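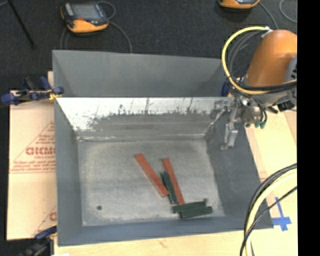 Near bin with two red and four green blocks, gripper at the right rear corner.

Bin picking: gripper fouls the wall on blocks near the side, and close green blocks come back as one part

Asked Tuesday, August 27, 2024 in Student Projects / Vision and Grasping

Our team is building a two-bin transfer cell for the Grumgate student challenge. Task: take rectangular blocks out of one metal bin and place them in the one behind it. Blocks are red or dark green, same nominal size. Detection runs from a fixed camera through the Sernar vision package, 2D color segmentation plus a fitted rectangle.

Two problems.

1. When green blocks lie side by side, as between the two red ones in the picture, the segmentation returns one wide blob. The fitted center lands on the line between them and the fingers come down on top.

2. Blocks within 30 mm of a side wall trigger a protective stop on approach. The planner accepts the pose, so I assume the bin model is wrong somewhere. Bins are clamped together and I have not moved them since March.

Over the last 56 attempts most failures were the first kind. We cannot change the blocks or the bins. Is a depth camera the only way out?

Answer 1 (accepted)

No. Treat the two separately.

For the merged blobs, use the known block size. If the blob area is more than 1.3 times one block, do not fit a single rectangle. Run an edge pass inside the blob only, keep lines parallel to its long axis, and split there. Dark green on dark green gives a weak edge, so raise exposure until the bin floor is nearly saturated and ignore the floor. Bright metal walls will also produce false edges, so mask everything above the floor seam first.

If the split still fails, pick something else. Sort candidates by free space on both long sides and take the best one. Removing a red block often opens a gap beside the green ones. Our Drastullow entry ran on that rule alone for a season.

For the wall stops, check what is in your collision model. Many student cells model the fingers and the flange and leave out the fittings, the tubes and the cable loop. The loop moves with wrist angle, so add a capsule around it at its widest. Then limit wrist rotation so the bulky side always faces the bin center. A parallel gripper gives the same grasp at 180 degrees, so test both and keep the one with more clearance.

Also touch off the bin corners again. Clamps hold the bins to each other – they do not guarantee the pair is where it was in March.

Answer 2

We had the same stop and it was the payload setting. Ljungberg adapter plate was not entered. Check that before rewriting anything.

Answer 3

Just get a depth camera. 2D is a waste of time for bins.

Comment from asker on Answer 1: Corners were off by 6 mm on one side. Stops are gone after the touch-off and the capsule. Edge split works on pairs, not yet on a pair with a red block lying over one end.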